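Notes for the Voltatis talk, April 19, 2021
Speaker: Ilze Lill
Slot is short. Skip the parts in parentheses if running behind.

SLIDE 1 -- Title
Say who I am and that I don't work for Voltatis. We paid for the kit out of the Uscombe equipment budget and nobody at the company has seen these slides.

SLIDE 2 -- What you get
The Voltatis cloth handling kit is a wrist camera, a two-finger gripper, a mounting plate and a license for their grasp software. You bring the arm. Ours was already on site, so I can't tell you what a full setup costs.
The box also has a cable bundle and a printed quick start. The quick start covers one arm model. For anything else you go to the support site.
(Pass the spare fingertips around if the room is small.)

SLIDE 3 -- Why we looked at it
Uscombe does small runs of cloth covers, and the slow step is getting a loose piece of fabric onto or off a curved form. Flat stacks are a solved problem for us. Curved forms are where people still do all of it by hand.
We also looked at Kabbaj. Their gripper is good, but at the time it shipped without a camera and we didn't want to write the vision side ourselves.

SLIDE 4 -- Setup
Two days from opening the box to the first grasp. Most of the second day went to cable routing. The camera cable is stiff and wants to sit right where the wrist turns. Tie it down before you calibrate, and then calibrate again after you've tied it down.
Calibration itself is fine. Follow the screens.

SLIDE 5 -- Numbers
We logged 363 attempts in March, all on a rounded form with a single layer of cloth. I'll give the breakdown in the handout. Don't read the table aloud.
Point to make: the misses bunch up at the edges. If the edge is ragged or lying flat against the form, the software picks a point a little too far out and the fingers close on nothing. Folds are easier. It likes a fold.
Second point: light. A bright form under a darker cloth gave us better edges than two things of similar color. Ballosora sells a diffuse lamp for this and we tried one for a week. It helped some. I would try moving your existing lights first.

SLIDE 6 -- What I'd want fixed
-- The wide lens is useful for seeing what's near the arm, but you lose a lot of pixels to the room.
-- Log files fill up. Ours stopped recording once at 100 percent disk with no warning on the tablet app.
-- Support answered within 4 days. Polite, but slow if you have a line waiting.

SLIDE 7 -- Would we buy it again
Yes for the camera and software. Not sure about the gripper. The fingertips wear and the replacements only come in full sets.
If you only handle flat goods, save your money.

SLIDE 8 -- Wrist view
Leave this one up during questions. Mention that the cloth is lying loosely, soft folds and all, and that the lower edge is the ragged kind I talked about on slide 5. 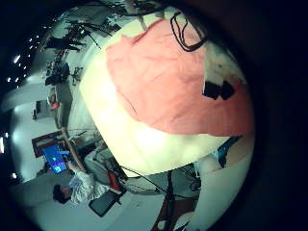

Slide 8. View from the wrist camera, pink cloth over the white form.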